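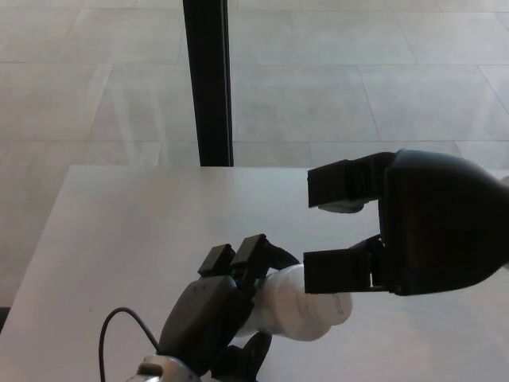 I've been selling the Tromus for a good while now and it's still the table I'd pick if I could only keep one thing in the shop. It's a big, plain, white work table for people who need to spread out: sewing, packing parcels, sorting slides, mending lamps, gluing the wings back on a model aeroplane, whatever you've got on the go. I get asked about the white more than anything else, so I'll say straight away that yes, it's properly white, and yes, I like it that way. Put it on a pale grey tiled floor with a black upright at the back and the whole corner looks lighter. The same table on my own dark floor at home looks like a different piece of furniture, a bit more serious, but I'm fond of that one too.

Tromus work table, white top, black Trestent upright
Price: £952 with one upright, delivered to the ground floor
Made for us by Magnusson
On show in the Vistport showroom

What you get

The price covers the top, the underframe, one Trestent upright with its two fixings, four adjustable feet, a bag of cable clips and the hex key. The hex key is a decent one with a handle, because I got fed up with the bent little sort that leaves a dent in your palm. There's a spare set of fixing screws taped inside the lid of the smaller carton. Please don't throw the lid away before you've looked! People do, and then they ring me.

Sizes

Length of top: 2320 mm
Depth of top: 80 cm
Height of upright: 146 cm
Table height: set by the feet, see below

Yes, I know, I've mixed my millimetres and centimetres. Magnusson send me the length one way and I measured the rest myself with the tape in my pocket. If you're planning a tight fit, send me your wall measurement and I'll tell you whether I'd risk it. Leave a bit of slack at each end so you can get your fingers in when you shift it, and remember skirting boards.

The top

It's one piece, with no join down the middle, which was the main thing I asked for when we first talked to Magnusson. I used to have two smaller desks pushed together and I can't tell you how many pins went down that crack. Thread, too, and once a whole row of postage stamps.

The finish is smooth enough to slide a sheet of card across and it doesn't glare back at you the way a glossy one does under a lamp. Pencil comes off with a rubber. Tea comes off with a damp cloth if you get to it the same day, and with a damp cloth and a bit of washing-up liquid if you don't. Permanent marker is another story (ask me about the price labels) and I'd use a mat for that, and for anything with a blade. It will take the odd warm mug but I wouldn't put a pan on it.

A white top does show the dirt. For me that's half the point, as I can see the crumb or the snipped wire or the missing bead before it ends up inside somebody's parcel. If you would rather not see it, we do the same table in a mid grey, same price, usually a longer wait.

The upright

The Trestent is the slim black post that stands at the back edge. It's squared, with a channel running along it, and the channel is what makes it useful. You can slide a fixing to the height you want and tighten it there, so you're not stuck with whatever holes somebody in a factory decided on. I've got a lamp on mine and a hook for scissors. Ulla Haugland, who runs the showroom with me, has a roll of brown paper on a bar across two of them and tears off lengths as she goes — very satisfying, and I'm slightly jealous.

One upright is plenty for a lamp or a small shelf. If you want a bar or a long shelf you'll need a second one, and it's better to order it with the table than later, as the carriage on a single post is silly for what it is. Accessories with the little sliding nut will fit. Clamp-on lamps mostly fit as well, but check that the jaws open wide enough, and put a scrap of felt in between if you care about the paint.

You can leave the upright off altogether. The table stands perfectly well without it and you can keep it in a cupboard until you change your mind.

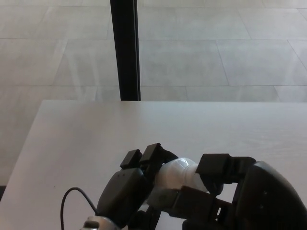 Which floor it likes

Hard floors are easiest. Tiles are fine, and the feet have soft pads under them so they don't scrape, but do look where the feet land. If one of them sits right on a grout line you can get a tiny wobble that you'll notice every time you lean in to do something fiddly. Shuffle the table along a touch so all four are sitting on the flat of a tile and it goes away. With big tiles you've got lots of room to play with. Small mosaic sort of tiles, well, you'll be winding the feet up and down for a bit.

On carpet, give it a few days to settle and then level it again. On old floorboards, try to run the table across the boards and not along them. I had it the wrong way round in our back room all through August and kept blaming the table.

Each foot winds in and out by hand. Start with them all the way in, put a spirit level in the middle of the top, then bring down whichever corner is low. If you want to raise the whole table, give each foot the same number of turns before you start levelling.

Putting it together

You'll want two people for turning it over. The rest you can do on your own with the radio on.

Open the big carton flat on the floor and leave the top lying face down on its own packaging. Set the underframe on it, get all the screws started, and only then go round and tighten them. Fit the feet while you can reach them easily. Turn the table over with somebody at each end (lift, don't drag, or you'll bend a foot) and stand it where it's going to live. The upright goes on last. Hold it square against the back edge, do up the lower fixing first, then the upper one, and look at it from the side before you give it the last half turn.

Kjell Kvam wrote the printed sheet that comes in the box and his drawings are much better than my explanations. If the two disagree, follow Kjell.

Looking after it

A soft cloth and warm water most days. No scouring powder, please, and go easy with anything that smells of lemon and claims to shift limescale. The black upright picks up fingerprints and the channel collects fluff, so I run an old toothbrush down it now and again. Check the fixings once in a while if you've got something heavy hanging off it.

Small scratches in the white can be softened with a dab of the repair paste we sell. It won't make them vanish, but you'd need to know where to look.

Things people ask me

Can I have it shorter? Yes, Magnusson will cut one down, but the shorter one costs the same and can't come back to us once it's been cut.

Can two people work at it? Easily, side by side, or one on each long side if you leave the upright off or have it towards one end. Ulla and I pack on the same one and only fight about the tape.

Can I bolt things to the top? You can, and plenty of people do. Small vices, a cutting arm, that sort of thing. Drill from the top side with a piece of scrap clamped underneath, so the hole comes out clean. Drilling does end the surface guarantee for that area, though the frame stays covered.

Do you do drawers? Not yet. I've been asking for a shallow one that hangs underneath at one end. There's a sample in the showroom that sticks, so it isn't for sale, but come and have a go at it.

Will it go up my stairs? The underframe will, it comes in pieces. The top is the awkward one as it doesn't come apart, so measure the turn on your landing before you order. If it's tight, make a strip of cardboard as long as the top and walk it up first. I've saved several people a lot of bother with that strip of cardboard.

Delivery and coming to see it

We bring it ourselves if you're near Vistport and send it with a carrier if you're further off. Either way it's to the ground floor, and the driver will want somewhere to stop. The top travels on its edge in a long carton and it needs to stay on its edge until you're ready to open it. If a corner of the carton looks crushed, take a photo before you sign and send it to me the same day.

If you'd like to lean on one first, do come by. Bring whatever it is you'd be working on, spread it out, stay as long as you like. We've had a half-finished quilt on it, and a whole accordion in bits, and the kettle's just behind the counter.

Prices on this page were last checked on Feb 7, 2019. For a second upright, the grey top or a cut-down length, send a message through the order form and put "Tromus" in the first line so it comes to me.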